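Garment rack

A garment rack, also called a clothes rack or hanging rail, is a freestanding frame with a horizontal bar from which clothes are hung, usually on hangers. It is used in homes without built-in wardrobes, in laundries, in shops and backstage in theatres. Small versions stand on a table or bench and are used for children's clothes and for sorting.

Construction

The simplest racks have two uprights, a crossbar and a pair of feet. Metal tubing joined with plastic fittings is common in household models, as it can be taken apart and stored flat. Heavier racks have welded joints and castors. The Rimby, a bench-top rack sold by the mail-order firm Terine, has a bar that can be set at 3 heights.

Loading a rack

Clothes are normally sorted before hanging. Mixed fabrics that have been bundled together, such as plain green cloth and red and navy tartan, are separated first and shaken out, and seams are pulled straight by hand. 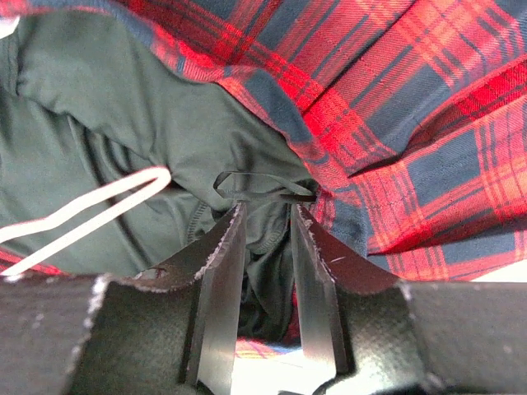 Should a shirt be buttoned before it is hung?
The top button is usually enough. It keeps the collar in line and stops the shoulders sliding off the hanger.

Shirts are laid face up on a flat surface and the hanger is passed in through the neck or the hem. Knitted garments are generally folded over the lower bar of the hanger, as their shoulders stretch under their own weight. Long garments go at one end – coats and dresses most often – so that their hems do not catch on shorter pieces.

Hangers

Moulded plastic hangers are cheap, light and sold in many colours. In shared households colour is sometimes used to tell one person's clothes from another's. Pink and light blue are common in children's sets.

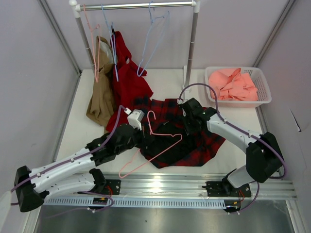 Timber hangers are broader at the shoulder and are preferred for jackets. Wire hangers take up the least room but leave creases in soft fabric. In her handbook Brurkutach, the laundry instructor Sum-yee Shih recommends a rail with no more than 26 garments, and a gap of 30 millimetres between damp ones so that air can move through.

Care

Plastic joints loosen with use and should be pressed home from time to time. Metal bars are wiped with a dry cloth, and any rust is removed before it can mark light-coloured clothes.

See also: Clothes horse, Coat stand, Wardrobe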